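Storing whole longans for a shared kitchen: how long, and at what temperature?

Posted in Food Storage and Handling by Hsiu-ying Chang
April
Reading time: 5 minutes

I manage the pantry for a residents' association that provides a shared kitchen to 80 households. Each year a member orders fresh fruit in bulk from a wholesaler, Tarska, and the association divides it among those who have paid for a share. This year the order includes longans and kumquats. Both will arrive on a Thursday, and collection by members extends over the following week.

The association's written guidance covers apples, pears, citrus and root vegetables. It does not address longans at all, and it treats kumquats as ordinary citrus, which I am not certain is correct given that the peel is eaten. I would be grateful for advice on the following matters.

First, should either fruit be washed before it is placed in storage? Our present rule is that all produce is washed on arrival. Second, should the longans be removed from their stems? They are supplied in bunches, and members generally prefer to receive them that way, but the bunches do not fit the bins we have. Third, is there an accepted way to judge a piece of fruit that has become dull in color? In prior years a good deal was discarded on appearance alone, and several members objected.

The kitchen has one refrigerator with adjustable drawers and one unheated storeroom. We do not have a separate cold room, and the board has declined to purchase one.

Gönül Sönmez

I was responsible for produce intake at a school meals service for a number of years and can offer the practice we followed.

Washing on arrival should be discontinued for both fruits. Moisture left on the surface, and particularly at the stem end, encourages mold. Fruit should be stored dry and washed immediately before it is eaten. Where a delivery arrives damp, it should be spread in a single layer on clean towels until the surface has dried, and only then packed away. If your written guidance requires washing on arrival for all produce, I would recommend that the requirement be amended to exclude soft and thin-skinned fruit.

Longans keep better when they are left on the stem or cut with a short piece of stem attached. Pulling the fruit away by hand frequently tears the skin at the top, and a torn fruit should be eaten the same day. Small scissors are suitable. The bunches may be divided into smaller clusters that fit your bins, and this should satisfy the members who prefer them on the stem. 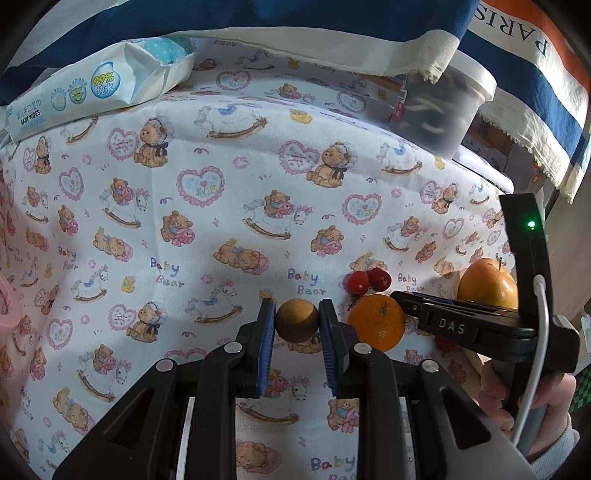

A small round fruit with a dull, speckled skin.

With regard to appearance, color is a poor basis for discarding fruit of this kind. The shell of a longan is naturally tan to brown and commonly mottled, and it darkens further under refrigeration while the flesh inside remains sound. The following should be checked instead. The fruit should feel firm and should spring back under light pressure. There should be no wet patch, no split and no sour or fermented smell. If there is doubt about a batch, open one or two pieces. The flesh should be translucent and should separate from the seed without becoming watery.

Both fruits should be refrigerated. A perforated bag or a lidded container with a paper towel at the bottom is adequate. Under those conditions I would expect longans to remain in good condition for 5 days and often longer. Kumquats will generally keep for two weeks. At room temperature, neither should be relied upon past the second or third day, and an unheated storeroom in April is not a dependable substitute for a refrigerator.

Chia-jung Chou

Just put them in the crisper drawer. We never had a problem. Kumquats can sit in a bowl on the counter for a couple of days.

Chih-ming Yau

I concur with the response from Gönül Sönmez and would add two points concerning shared premises.

The first concerns labeling. Each container should carry the date of arrival and the date by which the contents are to be collected or released to other members. In our building the second date proved more useful than the first. Shares that had not been claimed were formerly left in place until they spoiled, as no resident wished to take fruit that had been paid for by another household. A stated release date resolved the matter. Our notice reads: "Shares not collected by the date shown will be made available to all residents."

The second concerns portions. Division by weight is preferable to division by piece, particularly for longans, which vary in size within a single bunch. We issue 600 grams per share and place any remainder in a common bowl. A kitchen scale of ordinary quality is sufficient.

Kumquats intended for preserving should be set aside on the day of delivery. They may be frozen whole, although the texture of the peel will soften and they will no longer be suitable for eating fresh. Longans may also be frozen, in the shell, and several of our residents prefer them in that form during the summer.

Hsiu-ying Chang

Thank you for these responses. I will propose that the washing rule be amended before the delivery and that release dates be added to our labels. The question of the storeroom will have to be raised with the board separately.

Viewed 1,687 times

Contact the moderators | Copyright Drolleck Community Help | Back to top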